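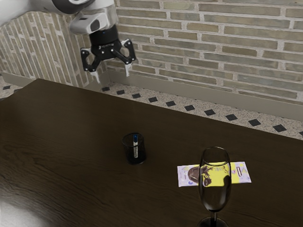 Yaneth Pacheco got the stop report at 9. The Arnwood arm had halted in the middle of a pick, fingers open, with the blue-capped marker still in its cup and the wine glass standing nearby. The log gave one line: grip confirmed, cycle 1,808.

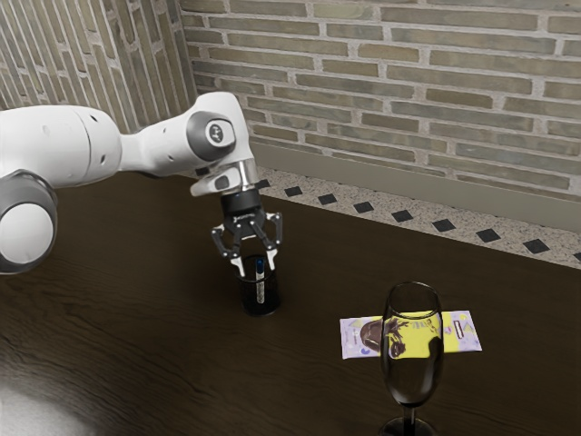

"It says it's holding something," she said.

Roos Van Damme read the line twice. "Then it'll carry nothing over and let go of nothing."
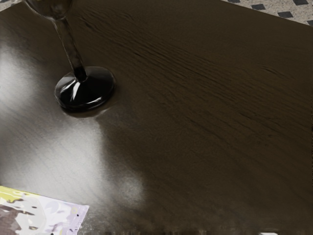
"And next time it might let go early. Near the glass."

Roos locked out the cell and called Suvance about the grip sensor.

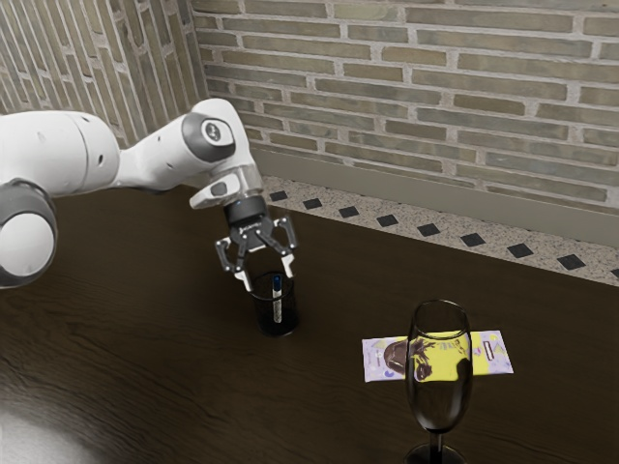 Cycle 2,323

The new sensor lasted a month.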